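Bestura Open Day: an afternoon with the Vusteck trial kit

Bestura sent me a visitor badge and a map with 13 numbered stops, 7 of which were coffee. I went for the Vusteck, their new simulation kit for small shops that fit windows and would like a robot to do the lifting. It was launched in November and has been "nearly shipping" ever since.

Our group got a desk, two monitors and a demo cell with dark tiles everywhere, like an expensive hotel bathroom. You pick a gripper, pick a workpiece and plan the approach. The trial license is $1322 a year, a figure delivered while we were all looking at the screen.
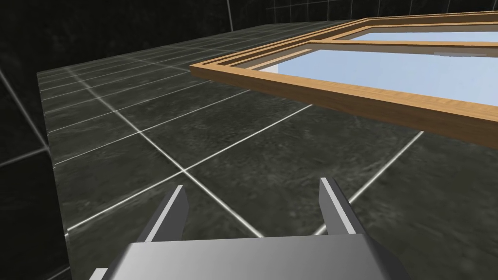
Does the kit work with an arm you already own?
Only if it's on Bestura's supported list, and the list is short. Anything else needs a paid adapter.

I liked the planner. Menus are plain, undo works, and I had a path saved in roughly 2 coffees. The manual is another matter; it defines "workpiece" twice, differently. Glass handling is a separate module, naturally. I left with a tote bag and a quote valid until 16th December.

Comments

glazer_pete: Same quote, same tote bag. Mine had a hole in it.

mk: Did they say what the adapter costs?

shopfloor: They did not. I asked at two stops.

Related
Clakadow trade fair: the long walk from parking
Rweyemamu conveyor works, a visit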